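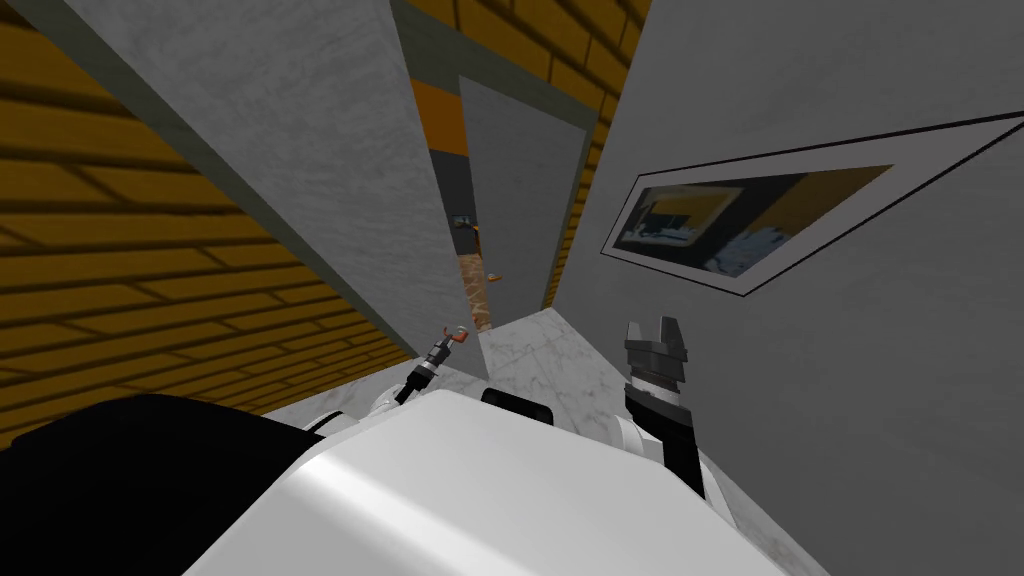 Visit report: Grulteo stone works, Flernudville

The Grulteo works cuts and finishes marble and limestone for floors, stairs and wall cladding. It opens to the trade twice a year, and the August visit covered the block yard, the saw hall and the finishing line. The dry-lay floor was closed for resurfacing.

Blocks arrive by rail and are stored outdoors on timber bearers. Each one is washed and marked with a bedding direction before it is moved. The block being cut during our visit carried yard number 2611, a pale marble with gray veining from the Curnum quarry. Two faces had been squared at the quarry, and the other faces were still rough.

The saw hall runs 4 gang saws. Blades are steel with diamond segments, and the feed rate is set by hand according to the stone. Slabs for flooring come off at 35 mm and are calibrated down later. The operator stops the feed when the motor load climbs, checks the water lines and starts again. Ear protection is required past the yellow line, and conversation in there is not practical.

Cooling water goes through settling tanks and a filter press. The press cake is sold to a brick plant. I asked about losses in the water circuit and was told that top-up is highest in summer, mostly from evaporation at the open tanks.

Finishing was the most useful part. Heads are arranged from coarse to fine grit, and polish is checked with a gloss meter at both ends of the slab. Honed floors leave the line before the last heads. The works recommends a honed surface for corridors and entrance halls — polished marble shows a traffic lane early, and repolishing one strip never matches the rest.

Resin filling is done on the Xu line, in a separate bay with its own extraction. Slabs are dried, filled, cured and then returned to the polisher. Open veins are backed with mesh.

Minimum order for cut-to-size tile is 1000 pieces per format. Smaller lots are taken from stock slabs, with no guarantee on vein matching. Samples are free, but large ones have to be returned.

Parking is at the north gate. Safety shoes are not lent out.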